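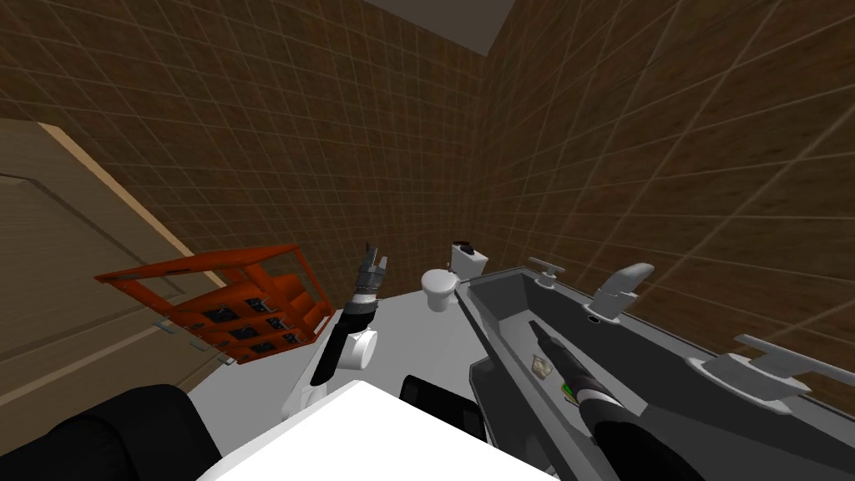 Montserrat Villanueva reckons I should buy the arms first and worry about everything else afterwards. She left a comment to that effect under my September post, and I've been arguing with it in my head ever since, usually while brushing my teeth.

Her point is a fair one. Simulation is cheap, you can spend forever in it, and a pretend basin never tells you that your cable is too short. But I've got so much out of the simulated bathroom! Reaching down into the basin for the soap with the right arm is a lovely awkward little job, and it has already changed my shopping list twice. I had pencilled in the short-reach pair from Lilmont. I've now crossed them out and written in the Carncombe ones, which cost more and reach 15 centimetres further (the vanity is deep, and I'd like to get to the far tap one day).

So, the plan as it stands on 11th January. Two arms, two-fingered grippers on both, and a spare set of fingers. Ramiro Alcaraz at Valcárcel quoted me 111 pounds for the spares, delivered, and I nearly fell off my chair because I'd put down double that. The difference goes straight into the mounting frame, where I'd been mean.

Still not settled: whether to take the Monik controller with the 5 year cover or the plain one with 2. I'm leaning towards the longer cover, as I know how I treat things.

The real soap is going on the list as well, by the way. Several bars, different sizes. If you've run a pair of arms near a sink, tell me what you did about splashes before I order anything.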